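8 December 2021

The drawer again! I promised myself I would write something every evening I work on this, and then I let a whole week go by, so tonight you get the long version, dear diary, and my tea can go cold if it wants to.

I did 13 demonstrations before supper, all by remote control, with the little hand controller that still feels like a bar of soap to me. The simulated room is the same one I have been looking at since September – the wooden table, the cabinet, those star tiles I have grown so fond of that I priced some for the bathroom. All I have to do is steer the arm to the handle, over and over, so that Gustik (my name for the learning program, after the goose in my old picture book) has something to copy. 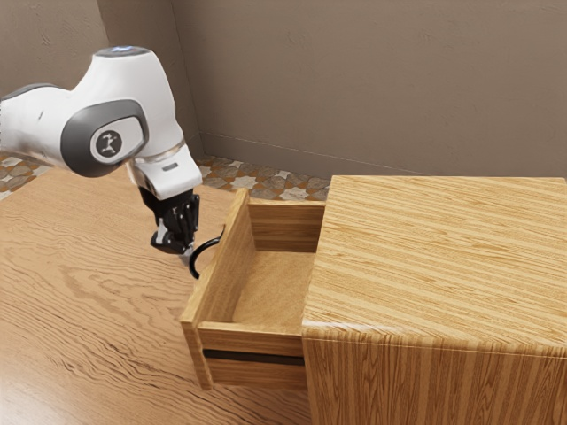
Down beside the open drawer, fingers close to the table.

I have learned a few things about my own hands from all this. I come in too low, for one. When I reach for a real drawer in my kitchen I never think about the table underneath, I just grab, but with the controller every inch is a decision, and I get nervous near the wood and slow right down. Then Gustik learns to be nervous there too! I watched a playback of one of its own tries last night and there was my hesitation, my own little wobble, copied as faithfully as a child picking up an accent. I laughed out loud and then felt a bit guilty and went to bed. 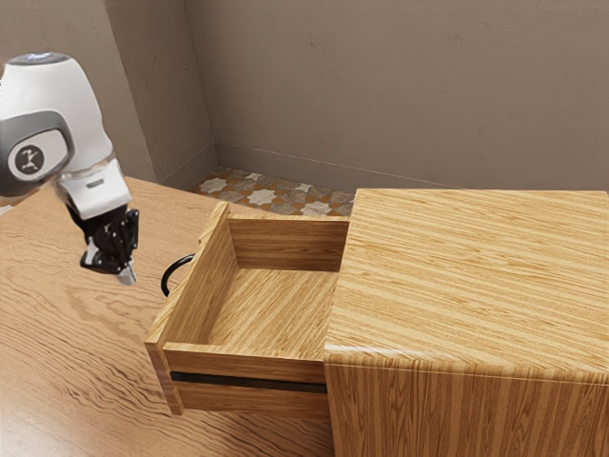 So this evening I tried to make each approach one smooth movement, even if it meant missing the handle now and then. The Odberg notes say to keep a few misses in the set as long as you recover from them, and I think I finally understand that advice. If it only ever sees me do things right, how would it know what to do when it has gone a bit wide? I kept four of those. One was so clumsy that I threw it out, notes or no notes, and had a cookie.

That makes 289 good ones saved altogether. I would love to reach 496 before I train it again, which is a silly number to be attached to, but it fills the last page of my log book exactly and I do like a full page.

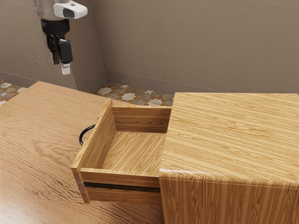 For tomorrow

Start with the arm up high and come down from there, for a change. Nearly all of mine begin low and to the left, and I want more variety. Charge the controller tonight, not in the morning. Back up the log. And call about the tiles – if they still want what they wanted last month, the bathroom will have to wait for spring.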